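5. Setting Up and Stocking the Produce Display

5.1 Purpose of this section

This section sets out the procedure for stocking the Graretum wooden crate display with the vegetable set supplied with it. It applies to new installations and to the restocking of displays already in service. Staff should have completed Section 4 (Positioning and Levelling) before proceeding.

The display is intended for mock grocery areas, training rooms and early learning centres. It is not rated for use as commercial shelving and must not be placed outdoors.

5.2 Before you begin

1. Confirm that the floor is level, swept and free of mats.

2. Check every crate for raised splinters, loose slats and protruding staples. Sand or replace as required. Replacement slats may be ordered from Lendow using the form at the back of this manual.

3. Press down firmly on the front edge of each crate. If any movement is felt, return to Section 4.

4. Place a basket on the floor in front of the display. All pieces are to be sorted from the basket and returned to it when the display is taken down.

CAUTION: The total load on any single crate must not exceed 7 kg. Persons under the age of four must be supervised at all times when the smaller pieces are within reach.

5.3 Stocking the crates

Work from the top of the display to the bottom, so that any piece that is dislodged falls towards an empty crate.

1. Fill the upper crate with carrots. Lay them in the same direction and stack them so that the pile slopes gently towards the back.

2. Place leafy greens and round cabbages together in a side crate. The leaves may be allowed to spill over the rim, provided they do not hang across the crate below.

3. Stand squash and pumpkins at the end of the centre crate. Turn each one until it rests on its flattest side.

4. Add the napa cabbage last. It is the longest piece in the set and is easily knocked out of position by later handling. Hold it at the base, with the leaves pointing upward, until it is over the crate.
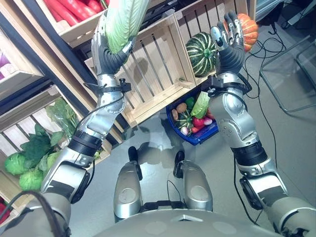
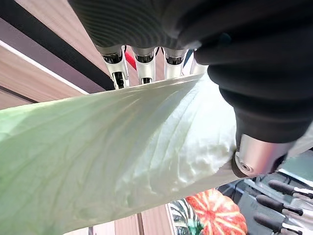 5. Lower the cabbage into place and release it only when its full weight is supported. The leaves should not be folded under the base or trapped between slats.

6. Step back to the customer line and check that every variety can be seen from a standing position. Where the display will be used by children, repeat the check at seated height.

NOTE: Colour grouping is recommended but not mandatory. Sites following the Basport classroom layout should keep orange and red vegetables apart, as the accompanying sorting activity depends on it.

5.4 Handling leafy pieces

Leafy pieces wear more quickly than solid ones and account for most replacement requests. The following practices are to be observed.

Do not pull a leafy piece out by its outermost leaf. Do not store leafy pieces beneath pumpkins or squash. Wipe with a cloth dampened in lukewarm water and allow to dry flat - do not wring, and do not use bleach or solvent cleaners. Torn leaves should be withdrawn from use the same day and recorded on the stock sheet.

5.5 Taking down the display

1. Remove pieces in the reverse order of stocking, beginning with the napa cabbage.

2. Place solid pieces in the bottom of the basket and leafy pieces on top. Do not fill the basket above the rim.

3. Brush out each crate, paying attention to the corners.

4. Compare the basket contents with the stock sheet and sign the sheet in the space provided.

The stock sheet is reviewed each March. Requests for additional pieces should be sent to Ridwan Teoh, Supply. Questions concerning the condition of the crates should be directed to Danang Purba, Facilities, before any repair is attempted.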